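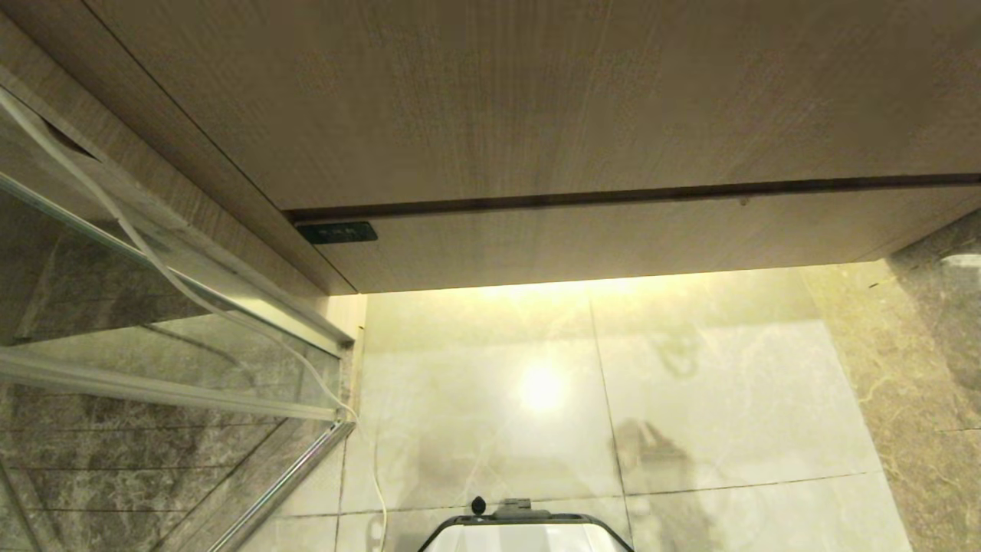 The Last Ten Percent of a Bathroom

The robots at Pellura start at six, which is an hour before anyone at Pellura would like to. The company finishes and cleans bathrooms in new apartment buildings, and on the Presham job it has 1,000 of them to get through. It has two robots. It also has a crew who spent the spring being told the machines were there to help, and who have since been helping the machines.

The division of labor looked simple on the slide. The robot would do the walls, the glass and the undersides of things, all the places that make a person's neck hurt. The person would do the rest. The rest was not spelled out on the slide, and it has proved roomy. Somebody carries the robot over the door sill. Somebody tells it that the bright spot on the tile is a lamp and will not wipe off. Somebody goes back for the corner behind the toilet, where the arm can't bend and a 52-year-old can.

Marble is a sore point. Polished tile throws light back, and a shower screen is a sheet of something you can see through and also see yourself in. People sort this out by the age of three. The software, made by a company called Inton, gets better at it with every update, and each update arrives on a Friday, when the crew would like to be leaving.

Still, ask around at lunch and you won't find many who want the old way back. Shoulders come up a lot. Before the machines, a full shift meant hours of working overhead, crouched under vanities and wall cabinets with a rag and a flashlight in the teeth. One woman who has cleaned for Pellura since it was a van says she can now lift her granddaughter on a weeknight. She also says the robot misses the lower rail of every shower, and that she has stopped reporting it. She just wipes the rail.

That wipe doesn't appear anywhere. The daily report credits the bathroom to the machine, with a green check, and the green checks go to the office. The crew's name for this is "ghosting." Pay hasn't dropped, but the hour allowed for each bathroom has been shaved twice, and the arithmetic assumes a robot that does its own rails.

The new job title is "finish operator." It came with a tablet, a polo shirt and a two-day course, the second day of which was mostly about the tablet. Two of the crew have taken to it and spend their breaks arguing about approach angles. The others hold the tablet the way you'd hold someone else's baby.

Next come the Ivanyshyn towers across the road, with the same floor plan flipped left to right. The office calls this a minor change. The crew has asked for an extra week.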